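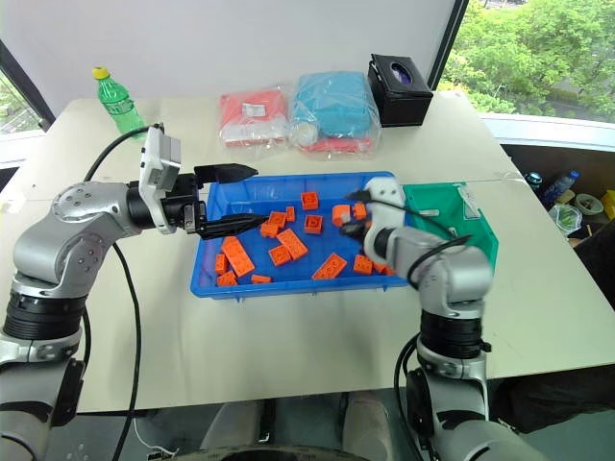
Wultberg Papers in Household Studies, Vol. 20, p. 1341

3.2 Storage practices and the sorting of small toys

Figure 3. Orange building bricks in a shallow blue bin, with a green bin beside it.

The second part of the survey dealt with how families store toys made up of many small parts. Respondents in Erkora and Tufa were asked to name the containers they used, to say where these were kept, and to report who put the toys away on a normal weekday. Building bricks were the toy most often named in the open answers, followed by wooden train track and doll clothing. We treat bricks separately in this section because the answers about them were longer and differed more from one home to the next.

Three storage habits could be told apart. In the first, all bricks go into one large container, often a drawer or a lidded box, and no sorting is done. In the second, bricks are kept as sets, with the printed instructions in the same bag or box. In the third, bricks are sorted by color or by shape into several smaller bins (Figure 3 shows bricks of one color kept together). A few homes used more than one habit, usually when children of different ages shared a room. These homes were coded by the habit that covered the larger part of the collection.

Sorting by color was mostly the work of adults. Parents described it as an evening job or as something done before visitors came, and several said that the order was gone by the next afternoon. Children over the age of eight, when they sorted at all, more often did so by shape. Two reasons were given for this. Small parts are hard to find in a deep box, and a builder following instructions looks first for a shape — color can be checked once the piece is in the hand. Younger children did not sort unless an adult had started the work.

The depth of the container mattered more than we had expected when the questions were written. Families with shallow bins reported less tipping out of bricks onto the floor than families with deep boxes, and this held in both towns. Shallow bins take up more shelf space, however, and respondents in the older apartments in Tufa often said that they had given them up for that reason. The Joner housing blocks in Erkora have built-in shelves in the smaller bedroom, and shallow bins were common there.

Labels were rare. Where they were used, they were more often found on closed boxes than on open bins. One respondent had labeled every box in the room during August, when school was out, and had stopped replacing the labels as they fell off.

These answers are self-reported, and no homes were visited during this part of the work. Reports of how often toys are put away are likely to be somewhat generous. The statements on container type are less open to this problem, but they were given from memory and some respondents changed their answer between the first and second interview — in such cases the later answer was used. Section 3.3 turns to outdoor toys and the use of shared hallways.

Contact: Editorial Office, Wultberg Papers in Household Studies | © 2025 Wultberg Papers | Back to top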